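La sopa de su abuela no tenía nombre

Llevaba meses queriendo hacer esta entrevista y al final salió como salen casi todas las mías: tarde, con el café frío y con el móvil grabando encima de un paquete de harina. Ella cocina por encargo desde hace años en una casa baja de Clurnasetti, a dos calles de la estación, y me había puesto una única condición, que no apareciera su nombre. «Pon lo que quieras, pero mi nombre no, que luego me llama mi prima.» Pues sin nombre.

Yo iba a hablar de recetas antiguas, que es lo que me tiene entretenida desde el invierno (las que me leéis ya sabéis lo del cuaderno de mi tía). Quería saber cómo se copia un plato que no está escrito en ninguna parte. Ella lleva media vida haciéndolo: la gente le llega con un recuerdo, un sabor, a veces ni eso, y ella se mete en la cocina hasta que se parece.

Le pregunté por el primero. Se rió y me dijo que el primero fue el suyo.

«Mi abuela hacía una sopa los inviernos, con pan, ajo y una cosa ácida que yo no sabía qué era. Se murió y ninguno de nosotros la había apuntado. Mi madre decía que vinagre, mi tío juraba que limón. Estuve probando un año entero. Y era el agua de las aceitunas — la de casa, la que se hacía en la tinaja, que lleva su tomillo y su cáscara de naranja.»

¿Y cómo llegó hasta ahí? Por casualidad, dice. Estaba vaciando un tarro en el fregadero y le vino el olor. Se sentó en el suelo de la cocina, con el grifo abierto, y se puso a llorar. Me lo contó sin ninguna ceremonia, cortando puerros, y yo me quedé callada como una tonta mirando los puerros.

De aquello salieron los cuadernos. Los tiene en un armario del pasillo, forrados con papel de estraza, y me dejó hojear tres. En total son 491 recetas, numeradas a mano, con tachones encima de los tachones. Algunas ocupan cuatro páginas y otras una línea. La 98, por ejemplo, dice solamente: «Como la anterior pero con paciencia». Le pregunté qué quería decir y me contestó que no se acordaba, pero que seguro que en su momento lo tenía clarísimo.

Lo que más me sorprendió es que casi nunca empieza por los ingredientes. Empieza por la cazuela. «Yo lo primero que pregunto es en qué lo hacían. Si me dicen que en barro ya sé la mitad. Si me dicen que en una olla exprés, sé la otra mitad. La gente se acuerda mucho mejor de los cacharros que de la comida, te describen el asa rota, la tapa que era de otra, todo.»

Luego viene el fuego. Ella tiene una cocina de gas de cuatro quemadores y otra de leña en el patio, pequeña, una Engström de hierro que compró de segunda mano y que pesa como un muerto. Entre cuatro la metieron por el portón. La usa para los guisos largos y para las castañas, y en verano le pone geranios encima.

Hablamos bastante de la harina, porque yo ahí me pierdo. Me explicó que muchas masas de antes no salen hoy porque la harina que compramos es más fuerte y bebe más agua. Ella gasta la de Basier, que se la traen en sacos, y la mezcla con un poco de centeno cuando la clienta le dice eso de «era más oscura, más fea». Lo de fea se lo toma muy en serio. Según ella, si una receta vieja te queda bonita a la primera, desconfía.

«Las rosquillas de antes eran feas. Salían torcidas, cada una de su padre. Una señora me devolvió una bandeja porque le habían quedado demasiado iguales, ¡y tenía razón! Las hice otra vez sin molde y se comió dos de pie en la puerta.»

A mí esa señora me cae bien.

También hay fracasos, claro, y no los esconde. Un dulce de membrillo que probó en todas las variantes posibles y que nunca le dio el color. Un arroz de un pueblo de la costa que según el hijo sabía «a domingo» (ella levantaba el cuchillo al contarlo: a ver, ¿qué le echo yo a eso?). Y unas empanadillas que le encargaron para unas bodas de oro, con una carta de dos folios llena de detalles, que le quedaron exactamente como pedía la carta. Las probaron y no eran. La carta la había escrito la hermana, y la hermana se acordaba de otras.

«Ahí aprendí a preguntar a dos personas por separado. Si están juntas se ponen de acuerdo, y cuando se ponen de acuerdo ya no me sirve.»

Le pregunté por el dinero, que es una pregunta fea pero alguien la tiene que hacer. Cobra por horas y no por plato, y apunta todo. El encargo más caro que ha tenido le salió al cliente por 1.906 euros, entre viajes, pruebas y un jamón. Era un relleno de Navidad. Estuvo con él de septiembre a diciembre y el hombre la invitó a cenar con toda la familia para que viera las caras. Fue, llevó una botella de vino, y dice que no se enteró de nada porque se pasó la noche vigilando el horno ajeno.

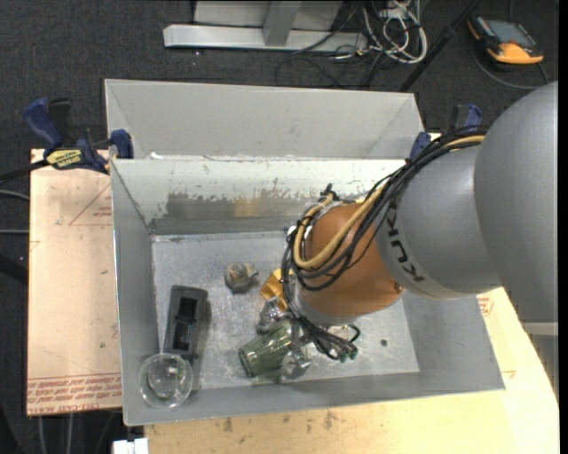

¿Qué hago si solo me queda un recuerdo muy vago de un plato de mi casa?

Empieza por escribir lo que no llevaba. Ella lo recomienda siempre: es mucho más fácil saber que aquello no tenía pimentón que adivinar lo que tenía. Con esa lista haces una versión pelada, la pruebas y vas añadiendo una cosa cada vez, en cantidades pequeñas y apuntándolo.

Lo de apuntar me lo repitió tanto que me lo voy a bordar en un trapo. Y con fecha, dice, porque el tomate de mayo y el de agosto son dos verduras distintas. Ella usa unas libretas de Plunness de tapa dura que aguantan las salpicaduras, y un lápiz, nunca boli. El boli se corre con el vapor.

Ya casi al final le saqué el tema de internet. Yo pensaba que me iba a decir que lo odiaba y resulta que le encanta. Está metida en un grupo de cocina de su comarca con 2.816 personas y allí pregunta de todo, sobre todo por palabras. Hay recetas que no puede reconstruir porque no entiende cómo llamaban a las cosas: un puñado, una «almorzada», dos dedos de aceite que según la casa eran dos dedos de ancho o dos dedos de alto. Pregunta a las once de la noche y a las siete de la mañana tiene cuarenta respuestas y tres peleas.

«Las peleas son lo mejor. Cuando dos se pelean por si llevaba comino es que las dos lo comieron de verdad.»

Me invitó a comer, por supuesto. Puso la sopa, la de la abuela, en unos platos hondos con el borde azul. Yo iba con mucho respeto, con la cuchara pequeñita, y ella me dijo que así no, que esa sopa se come deprisa y quemándose un poco. Tenía el pan casi deshecho, mucho ajo y al fondo aquella acidez rara, con su naranja. Repetí, y me llevé un tarro para casa envuelto en un trapo que tengo que devolverle.

Le pregunté si ahora la sopa tiene nombre. En el cuaderno es la número 1, y al lado, con otra letra, alguien ha puesto «la de siempre». Me dijo que fue su hija, con siete años, y que no lo ha querido borrar.

Vuelvo en abril, que quiere enseñarme a preparar la tinaja de las aceitunas aunque no sea la época. Si alguna tiene en casa una receta a medias y quiere que se la lleve, que me la deje en los comentarios, con la cazuela incluida.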